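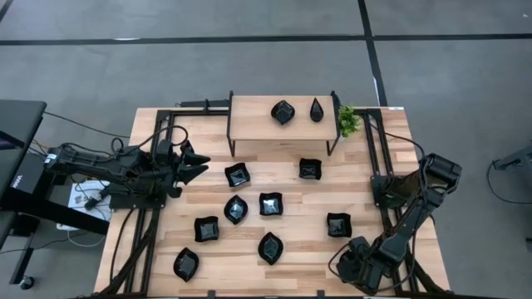

Black dishes out on the butcher-block table, with the little shelf at the back.

In defense of the dishes that don't match

By Sunee Phetsri

My aunt Wanpen Srisuk kept her good dishes in a cabinet with a key, and I grew up believing that a good dish was one you could identify by how seldom you saw it. There was a full set, all white, all round, every piece the same as its neighbor. When one of the saucers broke, some January long ago, she talked about it well into the spring. The set was spoiled, she said, and I remember feeling sorry for the ones that were left, sitting there in the dark being incomplete.

I thought of her cabinet when I found myself looking at a table full of black dishes that would have driven her up the wall. They're all the same color and they all shine, and after that they go their own way. Some are square with soft curved edges, some are shaped like leaves, and one is a narrow teardrop that I liked right away and couldn't think of a single use for. (Olives, my husband said. He says olives about everything.) They were spread over pale wood with plenty of room between them, and I stood there a good while, happy as anything, before I thought of putting one on top of another.

I should say that I'm a person who stacks. I stack plates, towels, mail, the egg cartons I'm saving for a neighbor. So a dish shaped like a leaf is a real trial to me – it won't sit neatly under a square one, and the square one won't sit neatly on it, and whichever way you turn them there is a point sticking out somewhere. For years I passed over dishes like that in shops for exactly this reason. I once carried a boat-shaped bowl all the way around the Klinhom store, 45 dollars, and then put it back on the shelf where I'd found it, and I still think about that bowl.

What changed my mind was a raised shelf. Harish Kurup, who has the smallest kitchen of anyone I know and feeds more people out of it than I do, has one standing on his counter. It's nothing but a board on thin legs. Up top go a couple of pieces he likes to look at, and underneath is still counter. He bought his from Plovar, though I'm sure anyone handy could put one together in an afternoon. It had never occurred to me that you could keep your dishes out, side by side, and simply let them take up space.

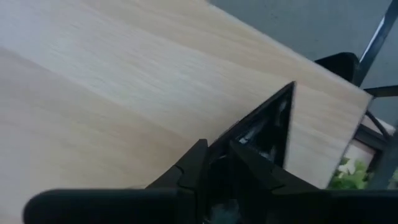 Why I like them on bare wood

I gave up tablecloths in stages. First the ironing went, then the cloth, and then for a while I had those woven mats that hold on to crumbs. Now it's the plain board. Pale wood with a streaky grain is a kind thing to put under a black dish, and it costs you nothing but a wipe after supper. You do get marks, of course. Samran Thaweesak, who refinished my table, told me to leave the first scratch alone for a month and see whether I still minded it, and I'm sorry to say I did, but I have stopped minding the ones that came after.

Glossy black has its own troubles. It shows every fingerprint and every water spot, and if there's a lamp overhead you'll find the lamp in your soup bowl.
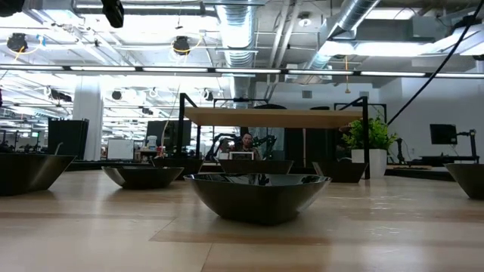

I've come around to that too. A shiny bowl picks up whatever is near it, the window or the ceiling or the sleeve of whoever is reaching for the rice, and I'd sooner have that than a bowl that gives nothing back. Keep a soft cloth in the drawer and dry them by hand, and put a green plant close by if you have one, for the company.

I did finally buy a few of my own, a leaf and two squares, and they live out on the counter where I can get at them. Peanuts in one, keys in another, and the leaf has had a lemon in it since last week. My aunt came by and picked that one up and turned it over to look at the bottom, the way she does, and asked me where the rest of the set was.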